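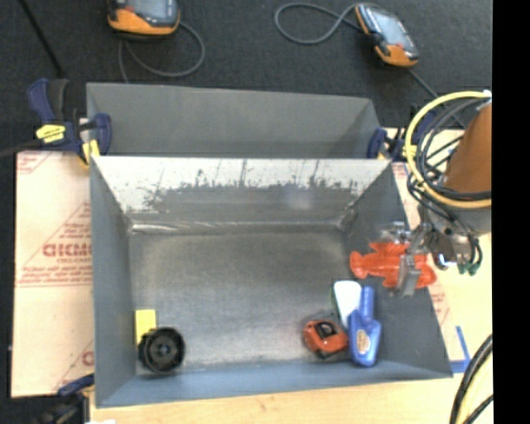
Skernach Bin Picking Software

Skernach is a perception and grasp planning package for robot arms that pick mixed objects out of a bin. It takes images from a fixed camera, works out which objects can be reached, plans a path in and out of the bin, and sends the motion to the robot controller. It is made by Nivitz and sold as a yearly licence for each robot cell.

The current release is Skernach 8.

What it does

Skernach is meant for bins where the contents are not sorted and not all the same. It doesn't need a CAD model of each item. The segmentation model finds object outlines in the camera image, and the grasp planner scores possible finger placements on each one. Toys, tools, bottles and boxed goods can be in the same bin.

When objects overlap, the planner works out which one is on top and tries that one first. If the top object has no safe grasp, Skernach can push it a short distance and look again. Pushing is off by default and is turned on in the cell settings.

Walls and corners

Most failed picks happen near a wall. Skernach treats the bin as a solid shape with sloped or straight sides, and checks both fingers and the wrist against it before any motion is sent. The bin is measured once during setup by touching the gripper to four points on the rim. If the bin is moved or swapped for another size, the measurement has to be done again - the software will warn you if the rim no longer lines up with the camera image, but it won't correct for it.

Long objects are a separate case. Once an object is held, its outline is added to the arm's collision shape, so that the exit path clears the rim with the object included.

Hoses and cables

External hoses and cable bundles can be entered as a keep-out volume attached to the wrist. Version 8 adds an editor for this. You draw the loop at its widest and the planner keeps it clear of the bin and the clamps. In earlier versions this had to be typed into a text file, and files from version 7 can be imported.

Replay and logging

Every pick attempt is stored with the camera image, the chosen grasp, the planned path and the gripper position at close. The replay viewer steps through an attempt and lists the grasps that were rejected, with the reason for each. Logs can be exported as CSV or as image and label pairs for retraining.

The grasp model supplied with version 8 was trained on 1,431 household and hardware items. Gadisa Ayele and Eldana Beyene maintain the item list, and customers can send in objects that give them trouble.

Specifications

Camera input: one or two fixed colour and depth cameras
Camera position: above or beside the bin
Grippers: two-finger parallel, single suction cup
Planning time, typical: 285 ms per pick
Supported gripper models: 123
Operating system: Linux, 64-bit
Graphics card: required, 8 GB memory or more
Interfaces: ROS 2, Modbus TCP, Python
Licence: yearly, per cell

Limits

Skernach does not handle liquids in open containers, loose fabric or clear film. Shiny metal bins can cause gaps in the depth image. A matte liner helps, and so does a second camera at a different angle. The software is not a safety device and does not replace guarding, a light curtain or an emergency stop.

Add-ons

Turkard: places picked items into trays, totes or cartons in a set pattern. Needs Skernach 7 or later.
Boutros: a simulator for testing bin layouts and camera positions before the cell is built. It runs on the same planner, and settings carry over to the real cell.

Setup and support

A first setup takes one working day if the arm and camera are already mounted. Remote setup is included with the first licence. On-site visits are quoted separately - contact Fuad Dinsa in the applications group with a sketch of the cell and a list of the items you want to pick.

Existing customers can download version 8 from the account page. Back up your cell settings before installing. The calibration format has changed and can't be opened in older versions.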